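Como tirar o gosto de metal da bebida em lata?
Publicado por Rizwan Siddiqui em Bebidas e Cozinha

Boa tarde a todos. Desde novembro eu moro em Wuvdale e compro refrigerante em lata na mercearia Akande, sempre caixa de 20. Quando bebo direto da lata, sinto um gosto de metal bastante forte. Com a mesma bebida em garrafa não sinto isto. Eu guardo as latas na despensa, de cabeça para baixo, porque assim a borda não apanha pó. Será que a posição tem influência? Desculpem os erros, o português é a minha terceira língua.

Amber Whiteley
Olá, Rizwan. Também não sou nativa, por isso escrevo devagar. A posição não faz diferença ao sabor, porque a lata tem por dentro uma camada fina que separa a bebida do metal. O gosto vem normalmente da borda, que toca nos lábios e no nariz fica perto. Eu faço deste modo:
Lavar a tampa com água morna e uma gota de detergente.
Secar com um pano limpo.
Deitar a bebida num copo de vidro e esperar 2 minutos.
Se no copo o gosto continua, verifique a data de validade no fundo. Lata amassada na costura eu não bebo, devolvo à loja. 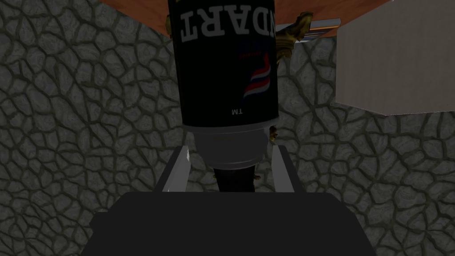 Zitatano
Compra em garrafa e pronto.

Gromasex
Concordo com a Amber sobre o copo. Acrescento apenas uma coisa: a despensa não deve ser quente. A minha ficava ao lado do forno e os refrigerantes sem açúcar perdiam o doce depois de alguns meses. Mudei tudo para o corredor e fiquei satisfeito.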